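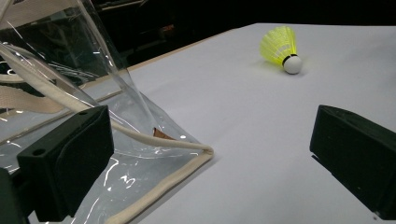
Tabletop handling rules (Rusholm practice)

The Rusholm practice is a short set of rules for recording hand-held gripper work on everyday objects, such as placing a shuttlecock in a clear tote bag. Réjean Desjardins drafted it at Landry, and its great strength is how little it asks! Each task gets 20 takes, two grippers are checked before every session, and cables must hang free of the wrists.

Clear plastic gets a section of its own, a lovely piece of careful thinking: glare has to be noted in the log for each take.
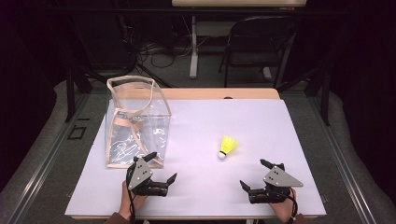

Does a dropped object spoil a take?
Drops stay in the record, marked as drops, and the take runs on.

2 comments
210 shares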